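# Section 4: Getting Your Durari Pair Ready for the First Session

Welcome back! If you've come straight from Section 3, both of your Durari hand grippers are charged, and you've had a chance to squeeze them a few times and get a feel for the springs (everyone does, and it's good for them). 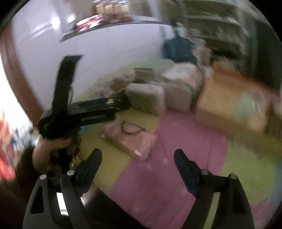

This section takes you from a charged pair to a short practice recording. Set aside a relaxed half hour the first time — after a week or so you'll be doing the whole thing while the coffee brews. You'll need both grippers, the Tollska base unit, the cleaning cloth from the lid pocket, and a few ordinary household things to pick up.

## 4.1 Choosing a room

The Durari pair was made for homes as they are, so please don't go tidying on our account. A lived-in room with things on the floor and on the shelves gives the tracking plenty to hold on to. Long bare walls and large mirrors are what trouble it most.

1. Pick a room where you can take a few steps in each direction without bumping into furniture.
2. Turn on the lights you would normally use. If sun is pouring straight through a window, draw the curtain halfway.
3. Put the Tollska base on a steady surface at waist height or a little higher, and plug it in. The ring on top glows white when it's ready.

**Note:** Soft flooring such as carpet or foam mats is fine, and kinder to a gripper that gets dropped. Check that mat edges lie flat before you walk over them with your hands full.

## 4.2 Checking the fingers

Do this every time, please, even when you're in a hurry. It takes less than a minute per gripper.

1. Hold the gripper by its handle with the fingers pointing away from you.
2. Look over the pivot screws. Each head should sit flush with the plate around it. If one stands proud, give it a gentle quarter turn with the small key and stop as soon as it feels snug.
3. Squeeze slowly until the finger pads meet, then let go. The fingers should open all the way by themselves, both at the same pace.
4. Wipe the inner pads and the lens with the dry cloth.

If one finger lags behind the other, there's usually a bit of lint between the plates. A soft, dry toothbrush gets it out nicely.

**Caution:** Keep fingertips, hair and dangling jewelry away from the cut-outs in the finger plates while you squeeze. They close up more quickly than you'd expect, and they do pinch.

**Caution:** Never oil the pivots. They are meant to run dry, and oil will find its way onto the lens sooner or later.

## 4.3 Pairing

1. Switch on the gripper you'll use in your right hand and hold it within arm's reach of the base. Wait for the short beep.
2. Switch on the other one and do the same.
3. Lift both grippers in front of you at chest height and keep them still for 10 seconds. The ring on the base turns from white to green.
4. Put the wrist straps on, or leave them hanging if you prefer, as long as they stay out of the lens's way.

If the ring blinks amber, the base has found only one of the pair. Switch both off, count to five, and start again from step 1. Should you see code 63 on the base display, the two grippers are running different software versions; leave both on the charger overnight with the base plugged in and they'll sort themselves out.

## 4.4 Your practice recording

Now the fun part! Choose something light and forgiving to start with, like a cushion, a folded towel or a bag with a loop handle. Save the glassware for another day.

1. Press the round button on the base once. You'll hear two rising notes.
2. Reach for the object at an easy pace, close the fingers around it, lift, and set it down somewhere else. Let the fingers open fully before you pull away.
3. Repeat 7 times, starting from a slightly different spot each time.
4. Press the button again to finish.

Move the way you would with your own hands, only a touch slower. It feels a bit silly at first, and then quite suddenly it doesn't. Small fumbles are welcome — keep going and pick the thing up again. There's no need to delete a recording over a dropped towel.

**Note:** The base holds up to 572 short recordings before it asks you to transfer them. Transferring is covered in Section 5, along with how to remove any recording you would prefer to keep private.

**Caution:** Do not lift anything hot, sharp or heavier than a full water bottle. The Durari pair is also not suitable for picking up pets, however patient they are.

## 4.5 Putting everything away

Switch off both grippers, wrap the straps loosely around the handles, and lay them in the case with the fingers open. Storing them squeezed shut tires the springs. The base can stay plugged in.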